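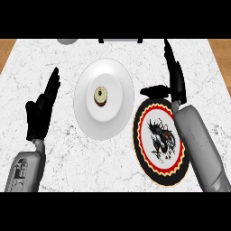

A plate on a marble tabletop. Marble begins as limestone.

How marble is made

Marble is a rock that has changed from one kind into another. Rocks like this are called metamorphic rocks.

The first stage takes place in the sea. Shells and tiny skeletons sink to the bottom and build up in layers. The layers are pressed together and harden into limestone, which is made mostly of a mineral called calcite.

Later, movements of the Earth's crust can push the limestone deep underground. At a depth of 4000 metres or more it is squeezed by the weight of the rock above. If it is also heated enough, the calcite crystals grow and lock together. The rock does not melt. It stays solid the whole time.

Pure marble is white. Grey veins come from clay, carbon or other material that was mixed into the limestone.

At the Pustley quarry, marble is cut with a wire set with diamonds. Each block is 3 metres long. The blocks are then sawn into slabs and polished.

Acid damages marble. Lemon juice or vinegar will leave a dull mark on a polished surface.

Word to know
Calcite: a mineral made of calcium, carbon and oxygen.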